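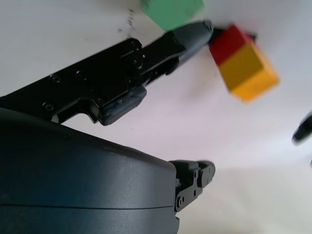 Trirismont, 05/07/2025

Block Table: Frequently Asked Questions

These are the questions that come up most often about the Nolon colored blocks and the white table they are used on. Answers were checked by Alcides Londoño, who looks after the tables at Laltirik.

What colors do the blocks come in?
The standard set includes red, yellow and green. The yellow is a deep mustard shade and can look almost orange under bright lights. If you are matching colors to a printed card, use the card that comes with the set.

Do I have to buy a full set?
No. Blocks are sold singly or in bags of 19. Replacement blocks are listed under part number 418.

Why are tables white?
Colors are easier to tell apart on a plain surface. We order matte tops to cut down on glare. Patterned cloths and mats are fine for storage but should come off before you start. 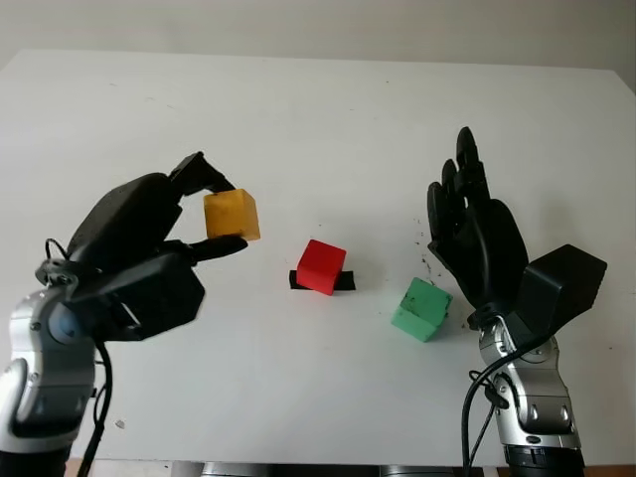 Yellow block lifted, red block on the black strip.

Can I mark positions on the table?
Yes. A flat black strip shows up well on white. Press it down along its full length and check that a block sits level on it. Pull old strips up slowly, from one end.

How do I get scuffs off the tabletop?
Wipe with a damp cloth and a drop of dish soap, then dry. Light marks that stay behind do no harm. Do not use scouring powder, which dulls the finish and makes later marks harder to remove.

How should I clean the blocks?
Lukewarm water and mild soap. Leave them on a towel for 5 hours before they go back in the bag. Keep them out of the dishwasher.

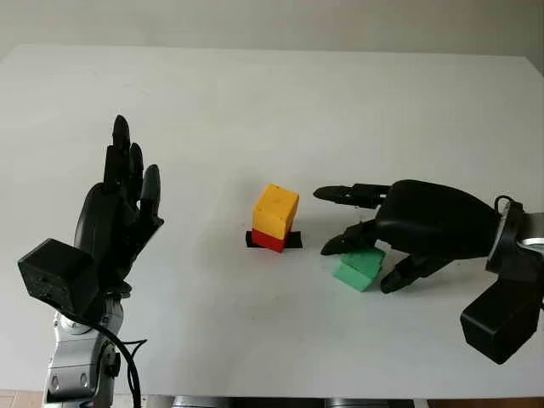
Storage and replacement

How many blocks can I keep in one bin?
The Escobar bin holds nearly 2100 grams. Past that the lid will not close properly.

When should a block be replaced?
When a corner is chipped or a face no longer sits flat on the table. Faded color alone is not covered.

Can I return an opened bag?
Only if every block is in it. Bring the receipt to the front desk at Laltirik before the end of May.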